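Quarta-feira, quase meia-noite

Querido diário, hoje cheguei a casa com as costas inteiras e nem sei bem o que fazer com isso! Terceira semana com o braço novo na bancada de separação da Trastatside, e o turno já não parece o mesmo. Colei aqui as duas que tirei do monitor, para me lembrar.

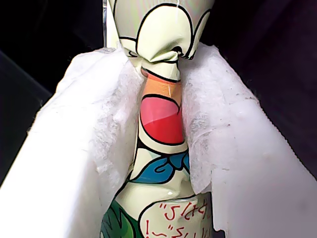
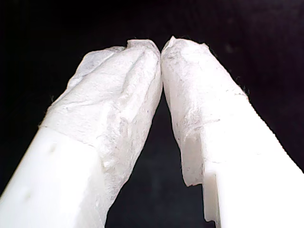

Os dedos da garra, com o forro branco.

O Gwilym Probert chama-lhe Faro, e agora toda a gente lhe chama Faro. A garrafa do rótulo às cores (tem letras japonesas a vermelho, não percebo patavina) ficou com a cara do boneco toda amarrotada no sítio do aperto. O Gwilym diz que ainda temos de baixar a força. Eu acho o mesmo, mas também digo que o forro está a desfazer-se em fiapos e que ninguém no escritório da Kneath conta com o tempo que se perde a trocá-lo. Somos nós que o trocamos, claro, e não está escrito em folha nenhuma.

Antes eu pegava em 1351 peças num turno, era esse o recorde da bancada, e gabava-me disso ao jantar. Agora pego em quase 200, só as que o Faro recusa, e o resto do tempo estou de olho no monitor. Custa menos ao corpo e mais à cabeça. Às três da tarde já tinha lido a mesma linha do registo umas poucas de vezes sem perceber nada, e fui beber um café que não me apetecia.

O Rhodri Pugh anda calado. Ele fazia a bancada do fundo e passaram-no para a Dallow, para a expedição, com mais 30 minutos de autocarro para cada lado. Ninguém foi despedido, é verdade, e repetiram isso na reunião, mas almoçávamos juntos há anos e hoje comi a sopa sozinha, a olhar para o telemóvel. Tenho de lhe ligar no sábado (a sério, desta vez ligo!).

Para a semana há formação. Vou aprender a mexer nos ajustes do aperto e dão-me mais 150 por mês se ficar responsável pela bancada. Disse logo que sim e depois passei a tarde com um nó na barriga. E se eu encravo aquilo tudo? O Gwilym riu-se e respondeu que ele já encravou duas vezes e continua lá.

Bom, vou dormir. Amanhã levo a tesourinha das unhas para cortar os fiapos do forro.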